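Work diary, September 13, 2019

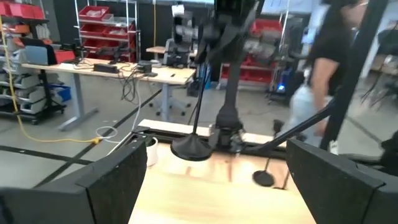

Pale wooden worktop, black arm at the slat.

Second pass through the authentication logs from the Flusto gateway. The first pass, in July, only covered successful logins, and I wrote then that the failures could wait. They should not have waited. The failed attempts come in at a steady low rate, well under the lockout threshold, and they rotate through the user list in alphabetical order. Whoever wrote the script did not bother to shuffle it.

Source addresses: 47 in total, most of them in hosting ranges. No address makes more than 9 attempts in a day, so the per-address rule never fires. The rule is doing what it was set to do. Changed it to count per user name across all sources as well, with a window of 16 hours. Ran the new version against the old logs and it flags the pattern on the first evening. It also flags the Pladau backup account, which has been retrying with an expired password for weeks. Opened a ticket for that one and put it on the ignore list until the password is reset. Note to self: take it off again afterwards.

Of the accounts tried, two had a successful login from one of the listed addresses. Both are at the Whitelaw office. One is a shared mailbox with no second factor, which I asked to have closed last year. The other belongs to a contractor whose access ended before the summer, though the account was still live. Disabled both at 10.40 and revoked the open sessions. Revoking does not take effect on the gateway until the token expires, so I restarted the session service as well. Three complaints by telephone, all from people who had been thrown out of the stock system.

Mailbox rules on the shared account: one rule, moving anything with "invoice" in the subject to the RSS folder and marking it read. Exported the rule and the folder contents before deleting anything. 80 messages in there. Read the headers only. Nothing was sent from the account in the period I have logs for, but retention on the outgoing relay is short and I can't speak for anything earlier. Wrote that sentence into the report twice, in different places, in the hope that it gets read once.

Trinix support replied about the missing fields in the export. Their answer is that the user agent string is dropped when the record goes over a certain length - the limit is in the manual, in an appendix. Raised the limit on the collector and restarted it. The records now arrive whole, at the cost of a larger index. Disk is fine for the moment. The older records can't be repaired.

Afternoon on the firewall. Found a rule allowing remote desktop from anywhere to a test machine, comment field "temporary". The machine has been switched off for so long that its address had been given to a printer. Removed the rule, saved the configuration, checked the printer still prints. It does.

Still open:
Second factor for the remaining shared mailboxes at Whitelaw.
Leavers list to be compared with live accounts, all sites.
Pladau password reset, then the ignore list.
Ask whether the relay logs can be kept longer, and who pays for the storage.
Copy of the exported rule to the evidence share, with the hash written in the paper log.

Left the new rule running in alert mode only. Blocking can go on once it has run quietly for a few nights.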